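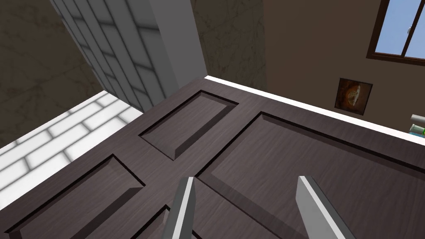

Progress report to Rostetti: gripper and camera comparison for door tasks in simulation

Prepared by Bent Snorradóttir, Fetalley

Reporting period: to the end of September

1. Work in this period

The grant covers a comparison of two gripper models, Worku and Camico, on the opening of household doors and cabinet doors. All work so far has been carried out in simulation. The control software is the same for both grippers and only the finger geometry, the closing force and the wrist camera mount are changed between runs.

The test plan was agreed with Rostetti at the start of the period. It sets 754 trials, split between room doors and cabinet doors. Each trial begins from a stored start pose. A trial is ended by the controller after 46 seconds if the door has not reached the target angle.

Work began with the wrist camera. At close range a panelled door takes up most of the view, and the pose estimator has to rely on the grooves between the panels. On brown doors with a visible grain it held a stable estimate. On black doors the first version lost the panel edges and the arm stopped short of the handle.

2. Changes to the camera settings

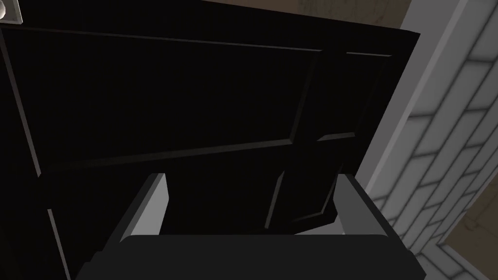 Reading time: 2 minutes

The exposure setting was raised for dark surfaces, and the edge detector now accepts weaker lines. Faint highlights on the mouldings are often the only usable feature on a black cabinet door, so the old threshold was discarding most of the signal. The new settings were checked against the brown doors as well and caused no loss there.

The mount angle was also altered. With the fingers spread, the gap between them should leave part of the panel in view during the approach. The Worku model meets this requirement at its standard opening. The Camico model needs a wider opening, which adds to the closing time and will be recorded as a separate figure in the final tables.

3. Two-arm runs

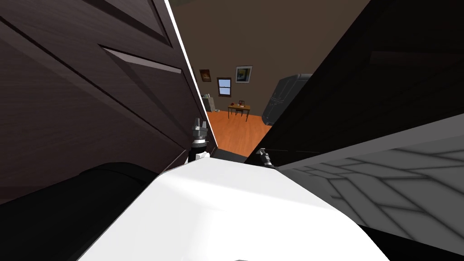

Passing through a partly open door is the hardest item in the test plan, and it was moved forward by one month at the request of Rostetti. The controller must keep both arms clear of the door while the base moves. Collision checks are made against the full body model, including the torso shell, as the free space can be very narrow. In the pose with both grippers held in the V-shaped gap between the brown door and the black surface, the strip of orange floor ahead tapers to a point, and the planner has little room to correct the base heading. Poses of this type are now treated as a separate class – they will be reported apart from the main results.

4. Problems and delays

The contact model gave unstable forces when a finger touched a bevelled edge. A smaller time step removed the fault but made each run slower. As a result 19 trials were repeated, and the schedule has moved back by 14 days. No change to the budget is requested.

5. Next period

The remaining cabinet trials will be completed first, followed by the two-arm class. Closing force will then be varied for both grippers with the camera settings fixed. A draft of the results tables will be sent to Rostetti before the next review, which is held on a Monday as before.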